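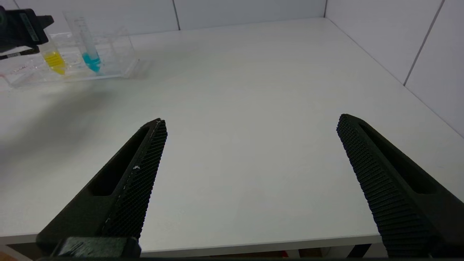
Fig. 1. Clear acrylic rack on a white tabletop, two upright tubes, yellow liquid in the lower part of the left one.

Bench Skills, Handout 2: Racks, Tubes and a Tidy Table
Prepared by Gerd Diekmann
Revised April 10, 2026

Welcome back! Last session was all safety rules and signatures, so today we get to handle things. The subject is the humble tube rack, and I know that sounds like a thin topic for a whole session, but I love this one. Almost every routine you learn this term starts and ends with a tube standing in a rack, and the people who are good at that part tend to be relaxed about everything that comes after it.

Bring your notebook, your marker and the Cliltov workbook (the 175-page edition, since the older one has different exercise numbers). Tie back long hair, sleeves pushed up or buttoned.

1. Why a clear rack

Racks come in wire, in foam, in colored plastic and in clear acrylic. We use clear ones for the first weeks and I'm very fond of them. Look at the yellow in Fig. 1: you can read where the liquid sits without lifting the tube at all. That is a real help when you are checking levels, comparing two tubes side by side, or just making sure you filled the one you meant to fill.

The price you pay is glare. Clear edges and partitions throw reflections, and a bright reflection across a tube can look very much like a liquid surface. Move your head a little to each side. A reflection slides along the plastic; the liquid level stays put. Try this several times until you trust your eye.

Acrylic also scratches, and it does not get along with strong solvents. Wash with mild soap and lukewarm water, rinse, and let it dry upside down on a towel. No alcohol wipes on the acrylic, please! Fine cracks start at the corners and then the whole rack goes cloudy. The Kuhlmann racks in the second cabinet went that way, and you are welcome to take one out and have a look.

2. Setting up the table

Clear the surface first, then wipe it, then put things down. In that order. A white table is wonderful for this work, as drips of colored liquid show up right away, but it shows smudges too, so expect to wipe more often than feels necessary.

Place the rack well back from the front edge. A far corner of the table is a good home for it when you are not pouring, and then you bring it toward you for the step itself, one hand on each side. Never drag a loaded rack. Lift it just clear of the surface, move it, set it down flat.

Check your light as well. If you lean over the rack, your own shadow lands on the tubes and pale colors get hard to judge. Shift the rack or shift yourself.

3. Filling and reading

For practice we use water with food coloring. Yellow is my favorite for beginners, partly because it is so cheerful and partly because it is honest about thin layers: a nearly empty yellow tube looks nearly empty, where a dark blue one can fool you.

Fill to the lower part of the tube only. You want space above the liquid for mixing later on, and a tube filled to the brim will spill the moment you pick it up. Tilt the tube slightly, let the liquid run down the inside wall, and stop a little before you think you should. You can always add more.

To read the level, bring your eye down to it. Bend your knees, don't lift the tube up to your face. The surface curves where it meets the wall, and we read the bottom of the curve. Write the reading down before you touch anything else (yes, before you put the bottle away).

4. Putting tubes in and taking them out

Hold the tube near the top between thumb and first finger. Line it up over the opening, lower it straight down, and let go only when you feel it rest on the base. If it catches on a partition, come back up and start over. Pushing is how tubes break.

Taking one out is the same thing in reverse, straight up until the bottom is clear, and only then sideways. Laurier Paquette will show a slow version at the front bench, and I urge you to watch the wrist more than the fingers. It hardly turns at all!

5. Practice for today

Work in pairs, 3 rounds each. One person handles the tubes, the other watches and takes notes, then swap.

Round one: two tubes, water in one of them. Put both in the rack, take both out, put both back. Go slowly.

Round two: yellow liquid in the left tube. Your partner reads the level through the side of the rack, then you lift the tube out and read it directly. Compare the readings and talk about any difference.

Round three: your partner picks any position in the rack and you move the tube there without a drip on the table. Check the surface with a dry white tissue afterward.

The Gavetti beakers hold 200 mL, plenty for a pair. Pour leftovers into the sink at the end and rinse twice.

6. For your notebook

Sketch your rack from above and from the side, and label which tube went where. Note the color and the level, and add one line about the lighting. A sentence on what felt awkward is worth more to me than a perfect drawing, so please put it in.

Reading for next time: workbook chapter on caps and stoppers, skipping the pages on storage below freezing. Astetti caps will be handed out at the start of the session. Marker pens go back in the tray by the door.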